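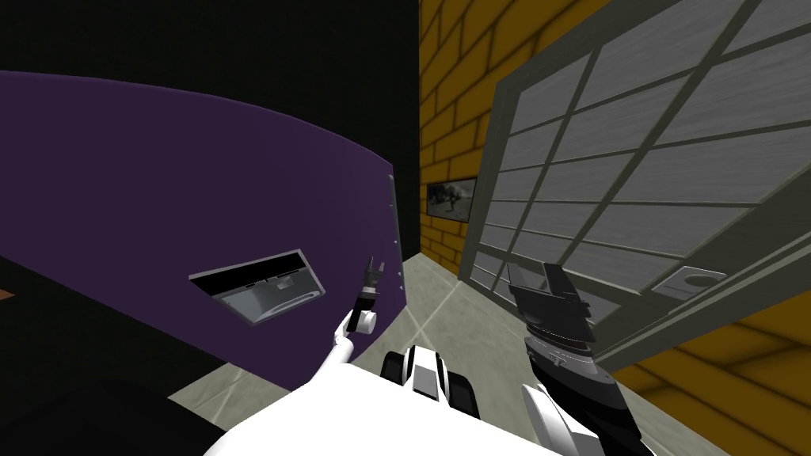

Nazma Nanayakkara wants to know why anyone would pay that much for a dehumidifier when a tub of salt crystals from the pound shop does the same job, and could I please stop going on about the Sedinell until I've lived with it through a proper winter.

Fair enough, Nazma! I have now lived with it through a proper winter. I plugged it in at the tail end of September and it has hardly been off since, so this is the long version, and I'm sorry in advance for how much I have to say about a box that collects water.

For anyone new, I live in Faminness, in a terrace built by somebody who had never heard of a damp course. The back bedroom faces north and shares its outside wall with next door's leaky gutter (mended now, after two years of very polite notes). Every November the corner behind the wardrobe goes grey and fluffy. I've bleached it, painted it with the special paint, bleached the special paint, and moved the wardrobe so many times there are tramlines in the carpet.

The salt crystals, since you ask, do work in a cupboard. I've still got a tub under the sink and I swear by it. In a bedroom, though, with two adults breathing all night and a clothes airer in the corner, I was tipping out a dribble of brown water every fortnight and the windows were still streaming by breakfast. I went through four tubs one December and all I had to show for it was a sticky patch on the windowsill.

What I had before

The old machine was a Graltow, second-hand from my brother-in-law's garage, and I was fond of it in the way you're fond of a car with one door that won't open. It pulled plenty of water out. It also sounded like a lorry idling in the next room, and the tank had a lid that popped off the moment you lifted it, so emptying it meant a slow walk to the bathroom with both elbows out. It packed up in the middle of a wet August with a smell of hot dust, and that was that.

I nearly bought another one out of loyalty. The newer Graltows are supposed to be quieter, and Arsen Holovko left a very detailed comment last year in favour of his, which he keeps in a cellar. But I wanted something I could sleep next to, and I don't have a cellar, I have a small bedroom and a short temper before seven in the morning.

Buying it

I got mine from Chong, the electrical shop by the bus station, because I wanted to hear one running before I handed over any money. They plugged it in on the counter for me without a sigh, which I appreciated. It isn't cheap. I'd had my eye on a smaller model, and the chap in the shop asked how big the room was and whether I dried washing in there, and when I said yes, twice a week, he shook his head at me quite kindly and pointed at the next one up. He was right, I think. It came home on the bus on my lap and I don't recommend that to anyone.

Setting it up took as long as it took the kettle to boil. You leave it standing upright for a few hours first so the insides can settle (the leaflet is firm about this, and so was the chap), then you plug it in, choose a humidity, and leave it alone. There's an app. I haven't installed the app. I don't need my phone to tell me the bedroom is damp, I can smell it.

Living with it

The noise is the thing I was most worried about and it's the thing I'm happiest with. On the low setting it's a steady hush, a bit like a fan in the room next door, and after three nights I stopped hearing it. My husband took a week and complained for all of it, but now he's the one who switches it on. On the high setting it's much louder and you wouldn't want to watch telly beside it, so I use that in the daytime with the door shut when there's a wash hanging up.

And oh, the washing! This alone has won me over. A load of towels used to take two days and came off the airer with that sour pond smell. Now I hang it up after breakfast, shut the door, put the machine on high and it's dry by the time I'm cooking tea. Jeans take longer, and the waistbands are always the last bit to go, but I haven't had to re-wash anything for being whiffy since before Christmas.

The windows still mist up a little on the very coldest mornings, along the bottom edge, and I still wipe them. I don't think any machine is going to cure single glazing. The corner behind the wardrobe, though, has stayed clean. I've been looking behind there with a torch like a burglar, every couple of weeks, and so far it's just wall.

One thing I hadn't expected is that the room feels warmer. We've turned the radiator down a notch in there and haven't missed it. Parveen Karunaratne mentioned the same thing to me at the allotment, with a different make altogether, so I don't think I'm imagining it.

The hours counter

I'm a bit obsessed with this. If you hold down the timer button it shows you how many hours the motor has run in total, and I wrote it on the kitchen calendar when I remembered to. At the end of January it said 1,588. This morning it said 1,967. The leaflet wants the filter washed every so often and looked over properly at 2,000, so I'm coming up to my first big service and feel strangely proud, as if I'd walked the miles myself.

It's useful for another reason, because you can see how hard it's working. In the mild spell it barely clicked on at all. In that horrible fortnight of sideways rain the number was leaping up every time I looked, and so was the water in the tank.

As for the electricity, our bill has gone up a bit and I'd be fibbing if I said it hadn't. Against that, I used to run the tumble dryer for towels and bedding, and I've hardly touched it all winter. I haven't sat down and done the sums properly because I'm scared of what else I'd find in that drawer.

The bits I don't like

The tank is a good size but the handle is mean. It's a thin little strip that digs into your fingers when the tank is full, and I can't see why they couldn't have made it a bit fatter. I've wrapped mine in an old bit of bicycle tape.

The tank-full light is also far too bright. It's a fierce blue dot and it faces straight at the pillow, so I've stuck a plaster over it, and of course now I can't see when the tank's full. It does stop by itself, so there's no flood, but I've twice woken up to a streaming window and realised it had been sitting there full since midnight.

The wheels are for show. They're fine on the landing lino, useless on carpet, and they catch on the metal strip in the doorway every single time. I just pick it up. It's heavy enough that I do it with bent knees and a bit of a grunt, so if you've got a bad back, decide where it's going to live and leave it there.

And the flex is too short. Everything I buy has a flex that's too short, I know, but this one stops a hand's width from the only socket in that room that isn't behind the bed. The leaflet says no extension leads, so the bed has moved.
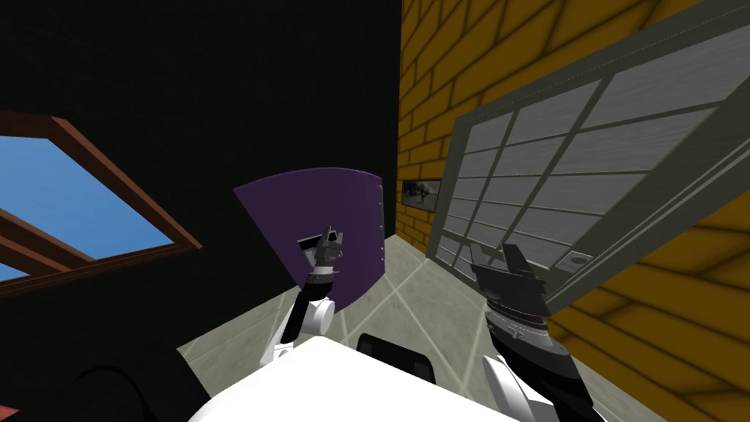

Washing the filter

You slide the grille off the back, pull the mesh out and rinse it under the tap. It takes two minutes, and then it needs to dry fully before it goes back in. I do mine when I change the bed, otherwise I'd forget. The first time I did it I was horrified by how much fluff came off, a proper felt mat of it, and I now suspect that was most of the whiff in the room.

Don't put the mesh on the radiator to dry. I did, and it's got a slight wave in it now. It still fits if you press the corner.

The tank wants a wash too, with a drop of washing-up liquid, or it goes slimy round the float. I let mine go for most of November and it was like the inside of a vase.

What I do with the water

People keep asking me this! It goes down the loo, mostly, to save a flush. I put some on the spider plant on the landing and it hasn't died. I wouldn't drink it, and I wouldn't give it to anything you were going to eat, seeing what comes off that filter. Nazma Ekanayake told me she uses hers in the steam iron, and I tried it once and got a brown spot on a pillowcase, so I've gone back to the bought stuff for that.

Would I buy it again

Yes, I would, the same size and from the same shop. If your room is bigger than a decent double I'd think about the next one up again, and if it's only a cupboard or a caravan then Nazma Nanayakkara is quite right and the salt tubs will see you through. If you're out all day and don't mind a racket, a Graltow would probably do you just as well for less money. Arsen will be along shortly to say so.

Syahrul Raju asked whether it would cope with a bathroom that has no window. I can't tell you, I've only had it in the bedroom and on the landing, and the leaflet is very stern about keeping it away from baths and showers. I'd ring Chong and ask for the chap with the glasses.

I'm going to do the service when the counter gets there, and I'll put a note in the comments if anything falls out of it.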